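4.2 Do cleaning habits follow the floor?

A claim that turns up often in the household literature is that people clean by material: that a carpet gets one kind of attention, timber another and tile a third, and that the surface itself teaches its owner what to do. Bucur's early study in Sisbridge is usually cited for this. We were less convinced after rereading it. The Sisbridge households were asked what they did, in a single interview, and their answers came back sounding a good deal like the advice printed on the side of a bottle. People know what they are supposed to say about floors.

Our own diaries, kept by 53 households in Billano through February, tell a messier story. Respondents wrote down each cleaning job at the time they did it, along with the room and whatever they had used. Floor material was recorded separately by the visiting researcher, so that nobody was prompted to think about it. When the two records were put side by side, the expected pattern was weak. Households with tile in the kitchen did mop more often than those with vinyl, but most of that gap went away once we allowed for dogs and for children under school age. Harms has argued that the remaining difference still supports the material account. It may. It may also reflect the fact that tiled kitchens in Billano are found mostly in the newer houses, whose owners differ from their neighbours in several other ways we did not measure.

Colour did a little better. Respondents with pale floors wrote more often about marks, hair and crumbs, and some gave these as the reason for starting a job. We would be cautious here too. Writing about dirt is a different behaviour from removing it, and 12 of the households who complained most about their pale floors cleaned them no more often than the rest. The Rieger scale, which treats complaint as a stand-in for effort, would have scored these homes among the most diligent in the sample. We think this is a fault in the scale and have not used it. 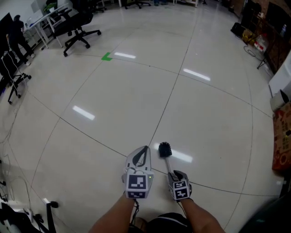

Figure 3. Toilet brush held over white tile.

Tools raise a further problem for the material account. If surfaces really governed habits, we would expect each tool to stay with the surface it was bought for, and the diaries should show little wandering between rooms. They show plenty of it. A glossy white tiled floor like the one in Figure 3 was, for our respondents, a floor to be mopped, yet the brush above it belongs to a different job altogether, one that the diaries listed under "bathroom" whatever the floor was made of. Room, in other words, sorted the entries more cleanly than material did. The coding scheme from the Alitz survey has no column for room at all, and we suspect that several of its findings on tile are findings on bathrooms under another name.

None of this shows that material has no effect. Our sample was small, it came from one town, and 2 of the diaries were filled in by more than one person, which makes the handwriting easier to sort than the habits. A fair test would need households that had changed their floors while staying in the same house, with diaries kept before and after. Bucur proposed such a design but did not carry it out, and we have not found anyone who has.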